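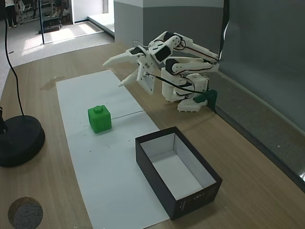 Yuzhen Shen asked after the last report whether the arm can still drop a part on its own, and whether anyone could be hurt if it does. The answer to the first is yes, less often than in July. The answer to the second is that we don't think so, but the stop procedure was not good enough and has been changed.

The fault first. During the long Pilus run, planned at 1,000 pick-and-place cycles, the gripper opened without a command 58 times. Most of these came late in a session. In 87 cycles the arm also stopped short of the box and had to be sent home by hand. We ended the run early and moved the remaining cycles to the next period.

We spent two weeks blaming the control software, and that was a mistake. The logs show the open commands were never sent. The wrist cable was being pulled when the arm reached out and down, and the servo lost its signal for a moment. When the signal came back, the servo went to its default position – open. Betancur supplied a longer cable and we left more slack at the wrist. We also changed the default so the servo holds its last position.

A check run of 200 cycles with both changes gave two uncommanded openings. Both happened in the same part of the reach, so we suspect the connector and have ordered a replacement from Endska.

On safety, one operator had a hand near the box when the arm restarted after a signal loss. There was no injury. The arm should not have moved without a new start command, and now it can't. Power is also switched off before anyone reaches in to reset the block.

Spending is within the Lornuneo budget, apart from the extra cable, which came out of the parts line. The full run will start again once the connector is fitted and another check run has finished with no openings. We expect to deliver the cycle data one month later than planned.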